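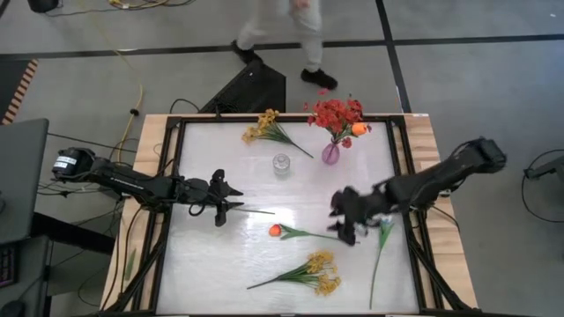 Artificial stems, a jar and a vase from the Prurkari table set

Prurkari Mixed Stems with Two Vessels
Sold by Grorer

Most fake flowers look fine in the shop and wrong on the shelf by dinner time. We had our doubts about this set too, and we still have a few, so read to the end before you order.

You get an orange tulip, bunches of yellow flowers and a few other stems, plus two containers to put them in. The tulip is the best of the lot. The bud is closed and rounded and has a bit of shine. Up close that shine gives it away, though from across a room we think it passes. The yellow bunches do more of the work, and their leaves hide a lot of bare stalk. 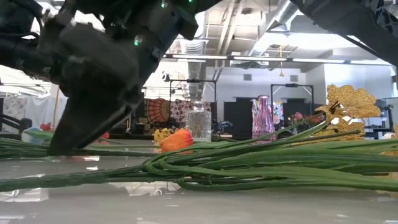
Length is where we'd slow down. The longest stems are far too long for a short jar, and the maker's leaflet suggests bending them, as if that were a feature. You can bend them. You can't easily get them straight again. Measure your vessel first, and if you want a low arrangement, buy the Borkeck short bunches and save yourself the trouble.

The leaflet also says "lifelike from every side." We would say from most sides, with the lamp off.

Weight, boxed: 920 g
Weight of stems only: 435 g
Jar, filled to the neck: almost 700 ml
Returns: 5 weeks, unbent stems only

No water is needed. If you pour some in for looks, take it out before it clouds. Dust with a soft dry brush. We don't trust the spray cleaners sold for this and don't stock them.

The red cluster goes well with the yellow and fights with the orange. Keep it in a vase by itself.
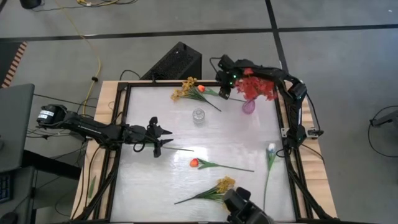 Văn wrote in May to say we were being too hard on the long stems: two of them in a tall vase, nothing else, and the bend at the top looks right. Fair enough, though that leaves a lot of flowers in the box. Loose stems are sold one at a time on the Grorer singles page.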